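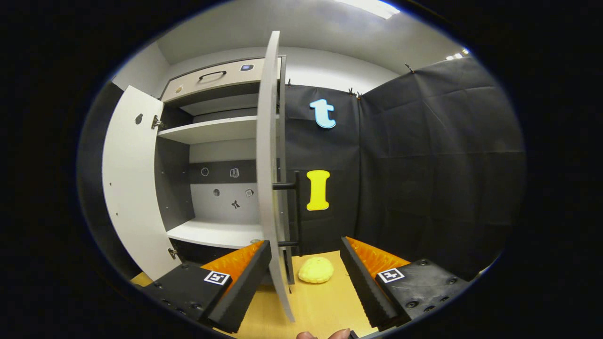

Our members' visit to Edstead had been on the cards since January, and I'm so pleased to say it lived up to every bit of the waiting. Edstead opened its doors to us on 5th April, and 20 of us made the trip out, most in the minibus and a few hardy souls under their own steam (Dimas Kwok came by bicycle, and arrived before the rest of us had found the right parking lot).

We were met by Nadhirah Mandagi, who runs the demonstration side of things, and who had coffee ready and a tray of very good almond cookies that did not last long. She gave us a short talk to start us off, with no slides, which I think we all appreciated after last year! The gist of it is that the team wants robots to learn ordinary household jobs by following what people do, and so the people do the jobs first, over and over, with a gripper held in the hand in place of their own fingers. The grippers have two black jaws with orange ridged pads on the inside, and little black-and-white square markers on top, and a camera rides along and records the whole thing from the gripper's point of view.

Then it was through to the workroom, and I will admit I had pictured something out of the movies, all steel and flashing lights. What they had was a white cabinet on a wooden tabletop, with dark cloth hung up to either side and a few things you would find under anybody's sink. One of the tasks involves a yellow sponge, which is to be picked up and put away on a shelf. Another is much the same with a little bottle. I could have watched for an hour, and I very nearly did, because it's surprisingly gripping stuff (sorry, that one was Aiman Ong's and he has been telling it ever since).

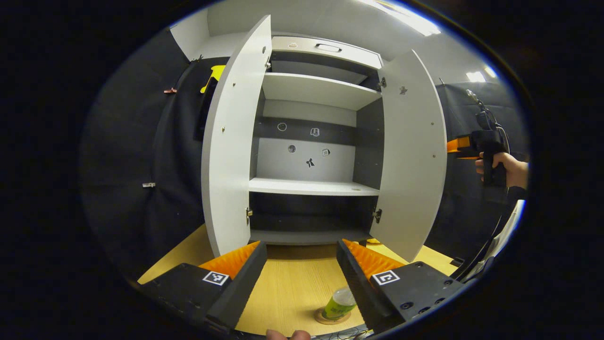 Nadhirah explained that each try gets saved as its own recording, and that they had reached 405 by the time we sat down with our coffee. By the time we left it was 419, and some of those were ours! Anyone who wanted a turn could have one, and it's a good deal harder than it looks. You don't feel the thing you're picking up the way you would with your hand, so you have to go by eye and by the give in the pads. Iara Lucero had the steadiest hand of the group by a long way - she restores clocks, so perhaps we should have guessed - and she was asked quite seriously whether she would like to come back. My own first try ended with the sponge on the floor. They keep the bad ones too, I'm told, so I have made my contribution to science.

There were plenty of questions. Yanti Pelupessy wanted to know if a robot that had learned on one cabinet would be stumped by another, and the answer was that yes, it may well be, and that they change things around between recordings for that very reason. Somebody else asked when one of these would be unloading the dishwasher at home, and Nadhirah laughed and said she would like to know that herself.

We finished up with sandwiches at Cakinton on the way back, where the soup was also much praised. Warm thanks to Nadhirah and everyone at Edstead for being so patient with us, and to Dimas for sorting out the minibus he didn't ride in.

Edstead can take a second group of visitors, but they only have six places this time, so please give your name to Yanti soon if you missed out. Flat shoes are a good idea, and do bring your reading glasses if you'd like a turn with the gripper. I left mine in the minibus.

Questions about visits? Speak to Yanti Pelupessy | © Members' Newsletter, all rights reserved | Back to top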